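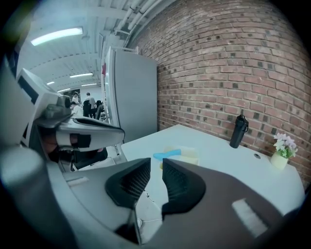 **From the Herport Street tool and book library: June bits**

Quick one this month, typing it between the dentist and school pickup so forgive the state of it.

First thing. Winter hours start Friday. Open 3 till 6 instead of 4 till 7, because it's dark by half five and the side path light is still dead. Council has been rung. Council has been rung again. Saturdays stay the same, 9 till noon.

**The damp shelf**

Some of you noticed the back wall smelled a bit. You were right. Gutter over the laneway side was packed solid with gum leaves and the water was coming down inside the brick, straight behind Gardening and half of Crime. We lost 23 books. Mostly Crime. Gardening got off light apart from the big rose one, which had gone to porridge.

Gutter's cleared now. The wall needs to dry out properly before anything goes back against it, so for now the shelves are pulled forward about a foot and you'll have to go sideways to get past to the jigsaws. Prams, come round the other way. Please don't push the shelves back to be helpful! Somebody did, very kindly, and we had to empty the whole lot to shift them out again.

If you've got Crime at home you're done with, yes please. Paperbacks fine. No encyclopedias, no textbooks older than your kids, no more Bibles for the minute, we have plenty.

**Overdue**

Long list this month. Not naming anyone. The things we'd realy like to see again, as people are waiting on them:

- the carpet cleaner (the big one, and the hose that goes with it)
- the tile cutter
- both fruit pickers, mandarins are on and people are asking
- the preserving pan, lid would be nice too
- volume 2 of the canal trilogy, four people stuck on a cliffhanger

No fines, never have been. Just bring it back. If it broke, say it broke. We'd rather know than have the next person find out up a ladder. Leave it in the blue tub by the door if you're shy, with a bit of paper saying what's wrong with it.

**Soup night**

Went well. Ran out of bread by quarter past six, ran out of bowls not long after, a few people had theirs in mugs and didn't complain. The pumpkin one went first. The lentil went second, and I've had three seperate emails wanting the recipe, so:

Two onions, a lot of garlic, cumin, a tin of tomatoes, 300 grams red lentils, stock to cover and then a good bit more. Simmer till it collapses. Lemon at the end, more than you think. Salt. Nusrat Niazi made it and says she never measures, so the 300 is me standing next to her with the packet.

Next one will be late July if the hall is free. Date when I have it. Need more bowls, so if there's a mismatched stack at the back of your cupboard, we'll have it. Also one decent ladle. We had a measuring jug doing the job and it was slow going.

**Mending table**

Back on, second Saturday, 10 till noon. Darning, zips, hems, buttons. Nusrat is doing zips and there's usually a queue for zips, so get in early. Bring your own thread if the colour matters to you, we have black, white, navy and a startling amount of orange.

No leather and no wetsuits. Needles won't take it.

Lamps and toasters are a different day and I haven't got the date off anyone yet. Will stick it on the door.

**Seed drawer**

Needs a sort. Half the packets in there have nothing written on them. If you drop seeds off please put what it is and the year, even a guess. Broad beans and peas can still go in now round here, there's loads of both. Take a handful, leave a few. Sweet peas are all gone, sorry. If yours did well last spring and you saved any, you'd make someone very happy.

Snow peas in the envelope marked "Ron's" are climbers. They get tall. Someone planted them in a window box.

**Membership**

Still $13 a year, going up to nothing else, don't worry. Renewals are due end of the month for anybody who joined last winter. Cash in the tin or ask at the desk for the bank details. If $13 is a stretch just say so quietly and it'll be sorted, no forms.

We could use a person or two for the Friday shift. It's sitting at a desk with a heater and a kettle. You check things out, you check things in, you get first go at the new books. Two hours a fortnight would make a big differnce. Reply to this or catch me.

**Lost property**

One grey kid's mitten, left. Reading glasses, tortoiseshell, quite strong. A set of keys with a bottle opener on it. A casserole dish with masking tape on the bottom, name washed off. One umbrella, good one, so I'd come and get it soon.

Jigsaw news: the lighthouse is missing its top left corner piece. If it's under your couch, we'd love it back. The harbour one has been counted and is all there.

Right, bell's about to go. See you Friday, rug up, and mind the step by the side door when it's wet.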